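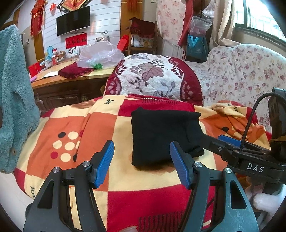
체크무늬 담요를 침대 위에 늘 깔아 두고 써도 괜찮을까요?

낮에 이불 위에 덮어 두는 용도라면 충분하고, 한겨울에 이것만 덮고 자기에는 조금 얇습니다.

인쇄하기 | 이메일로 보내기

Mumitz 체크 담요(품번 3094) 사용 후기
4월 9일

작년 10월에 들였으니 겨울을 한 번 같이 난 셈이에요. 주황, 빨강, 크림색 네모가 이어지고 물방울무늬에 "love" 글씨까지 들어가 있어서, 처음 펼쳤을 때는 우리 집에 너무 요란한가 싶었답니다. 그런데 꽃무늬 소파 커버에 잎사귀 무늬 베개까지 있는 방이다 보니 하나쯤 더 화려해진다고 티도 안 나더라고요! 지금은 방에 들어설 때마다 기분이 환해져서 잘 골랐다 싶어요.

저는 빨래를 꼭 침대 위에서 개는 사람이라(허리가 덜 아파요) 담요 겉면이 미끄럽지 않은지가 제일 궁금했어요. 다행히 천이 잘 밀리지 않아서 옷을 펼쳐 놓고 소매를 접어 넣기가 편합니다. 검은 옷은 좀 걱정했지요. 밝은색 담요에서 보풀이 묻어나면 개다 말고 돌돌이부터 찾아야 하니까요.

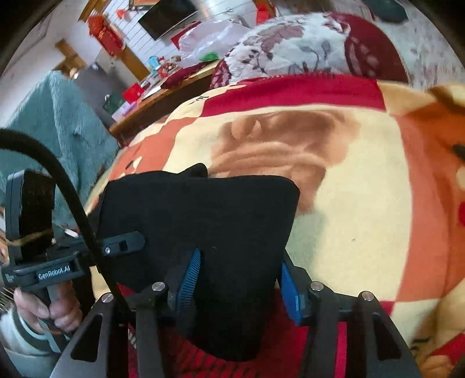 처음 두 번 빨 때까지는 크림색 잔털이 제법 붙었는데 그 뒤로는 눈에 띄게 줄었어요. 그래도 까만 옷은 뒤집어서 개는 버릇이 생겼습니다. 세탁은 25도 물에 울 코스로 돌리고 건조기는 안 써요. 물 빠짐은 아직 없고, 모서리 박음질 한 군데가 살짝 풀려서 실로 몇 땀 잡아 주었습니다. 이 부분은 솔직히 아쉬웠어요.

그전에 쓰던 Sestomik 담요는 두툼하고 따뜻한 대신 무거워서 빨래하는 날마다 한숨이 나왔거든요. 포근함만 따지면 그쪽이 낫지만, 손이 자주 가는 건 이번 것이네요. 점수를 매기라면 100점에 85점이요. 같은 무늬로 베갯잇도 나오면 또 살 것 같아요.

이 사이트는 더 나은 이용 환경을 위해 쿠키를 사용합니다. 계속 이용하시면 쿠키 사용에 동의하신 것으로 봅니다. 동의 | 설정 변경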